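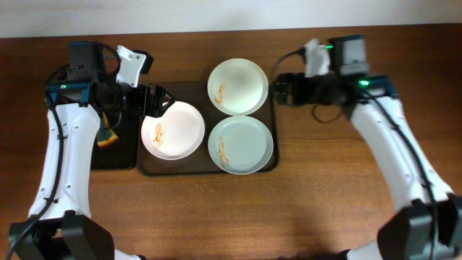

A tray of dishware on a wooden table with a warm, reddish-brown grain.

How to oil a wooden table

2 November 2018

I love this job! You need one free afternoon, a couple of old cotton T-shirts and a tin of oil, and the change in the grain the moment the first coat goes on still makes me grin. I did my Hutchins drop-leaf in September and I'm already eyeing the sideboard.

What you need

Hardwax or plain tung oil (I use Clekness, the small tin is plenty)
Sandpaper, 180 and 240 grit
Lint-free rags
Mild dish soap

Step 1. Wash the top with a little soap and warm water, then let it dry overnight. Don't rush this.

Step 2. Sand with the grain, 180 first and then 240. Go easy on the edges – veneer is thin there and you can go straight through it. Vacuum, then wipe with a barely damp rag.

Step 3. Pour a small puddle of oil in the middle and work it outward. Less than you think! Leave it for 10 minutes and wipe off everything that hasn't soaked in.

Step 4. Wait a day, rub lightly with the 240 and put on coat number 2. Old, thirsty tops may want a third.

Step 5. Lay used rags flat outdoors to dry before you throw them out. Balled-up oily rags can catch fire on their own, so please don't skip this one.

Keep hot pans and wet glasses off it for a week. After that, a fresh wipe of oil once or twice a year keeps it looking great.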